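机器人数据采集与评测 课程讲义

第六讲 手持式采集夹爪的选型与验收

本讲以 Sterkex 手持夹爪套件为评测对象,任务为桌面杂物清理。前一讲已讲过末端位姿估计,坐标系约定沿用前一讲,不再重复。课前请通读套件用户手册的标定部分,并复习相机内参与外参的定义。

6.1 评测背景

Urnimby 实验室计划采购一批手持采集设备,供家庭环境操作数据的录制使用。候选产品中,Sterkex 套件的交付内容较完整,包括夹爪本体、腕部相机、标定板、充电底座和一套导出软件。Elba Leiva 负责硬件部分的试用,Crescencio Robles 负责数据链路。本讲内容整理自两人的试用记录,六月以后固件有过一次更新,涉及时间戳的部分以更新后的版本为准。

评测只回答一个问题:用该套件录得的轨迹,能否不经人工修补直接进入训练流程。外观、重量、手感等项目列入附表,不计入结论。

6.2 硬件指标

指部为平行开合结构,由操作者手指扣动扳机驱动,无电机。开口宽度由编码器读取,经串口送入主控。验收时检查以下各项。

(1)开口宽度。全开与全闭各重复 40 次,记录编码器读数的离散程度。全闭读数若有单向漂移,先检查回零流程,再检查传动件间隙。

(2)指垫。指垫属于耗材。更换后指尖几何位置会有微小变化,须重新执行开口零点标定,否则夹持薄片类物体时宽度读数出现负值。

(3)紧固件。每次采集前目视检查指部螺钉。螺钉松动在数据中表现为左右指开合不对称,后期很难与真实接触形变区分。

(4)相机视野。两侧指尖在全开状态下均应留在画面内。指尖离开画面后,接触时刻只能由编码器推断,标注误差增大。

6.3 数据链路

图像与编码器数据分属两个时钟域。套件在录制开始时做一次对齐,录制过程中不再校正。Robles 的测试显示,单段录制约 12 分钟时,末尾的偏移仍可接受;继续延长则需要在后处理中做线性补偿。补偿脚本随导出软件提供,默认关闭。

导出格式有两种。一种为按帧存储的图像序列加表格文件,便于检查;另一种为打包容器,体积小,读取时需要专用接口。课程作业统一使用前者。

导出后先做完整性检查:帧号是否连续,时间戳是否单调,开口宽度是否存在空值。三项中任何一项不通过,该段数据退回重录,不做插值。

6.4 任务场景

评测任务设在家庭厨房内的一张桌子上。操作者用夹爪将桌面上的包装废弃物逐件夹起,投入桌面右侧的圆形垃圾桶。选择该任务的原因在于物体的力学性质差异大:泡沫网套可压缩且会回弹,皱缩的零食包装袋没有稳定的夹持面,纸巾团受力后形状持续变化,牛奶盒则近似刚体。同一套夹持策略难以同时覆盖上述几类。

桌布也是一个变量。布面有褶皱时,指尖贴近桌面夹取扁平包装容易连布一起夹住。此时开口宽度读数与夹住目标物时相近,仅凭编码器无法判别,必须结合图像。标注时将此类片段单独标为“误夹”,不得并入“失败”。 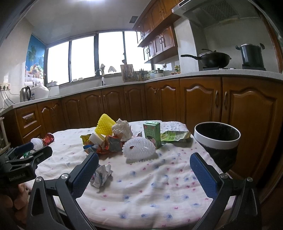 6.5 操作规程

一、布置桌面。物体摆放不追求整齐,允许相互遮挡和堆叠。每段录制前重新打乱,避免操作者形成固定顺序。

二、确认垃圾桶位置。桶口应处于操作者不移动脚步即可到达的范围内。投放动作在桶口上方完成,指尖不伸入桶内。

三、启动录制,夹爪保持全开并静止 3 秒,作为时间对齐和姿态初始化的参考段。

四、逐件夹取。接近、闭合、抬起、移送、释放五个阶段之间不要求停顿,但闭合动作应一次完成。反复试探式的开合会使阶段切分算法产生大量碎片。

五、结束时再次全开静止,随后停止录制。

另一只手不参与夹取。如必须扶正物体,应先停止录制,另起一段。

6.6 评测结果与讨论

试用共录得 44 段,按 6.3 节标准检查后,退回的数据主要集中在固件更新之前,原因均为时间戳不单调。更新后未再出现同类问题。

按物体类别看,泡沫网套的夹取最容易,但释放阶段偶有粘连,网孔会挂在指垫边缘。扁平包装袋的问题集中在接近阶段,操作者往往需要先将指尖倾斜,再从边缘切入。这类动作的姿态变化快,对位姿估计的要求高于其他类别。牛奶盒尺寸较大,夹取前应先确定夹持方向,沿窄边夹持时开口余量更充分。

与先前使用的 Jacobs 手持架相比,Sterkex 套件的主要优势在编码器读数的重复性,不足在于导出软件。批量导出时,若其中一段文件损坏,整个任务中止且不给出段号,只能逐段排查。Leiva 已将此问题反馈给供应商,答复为后续版本处理,未给出版本号。

采购意见:有条件通过。条件为供应商提供可替换的指垫备件,并修复批量导出的报错信息。在此之前,Umura 项目组继续使用逐段导出。

6.7 作业

1. 从课程服务器下载一段示例轨迹,绘制开口宽度随时间变化的曲线,标出闭合与释放的起止时刻。

2. 针对“连同桌布一起夹住”的情形,设计一个判别方法。可使用图像和编码器数据,不得增加传感器。说明所需的最小时间窗口。

3. 分析一次性时钟对齐的误差来源,写出线性补偿的表达式,并讨论其失效条件。

作业以 PDF 提交,代码另附,文件名包含学号。第 2 题允许两人合作,须注明分工。

参考阅读:套件用户手册标定部分;本课程第四讲讲义(手眼标定)。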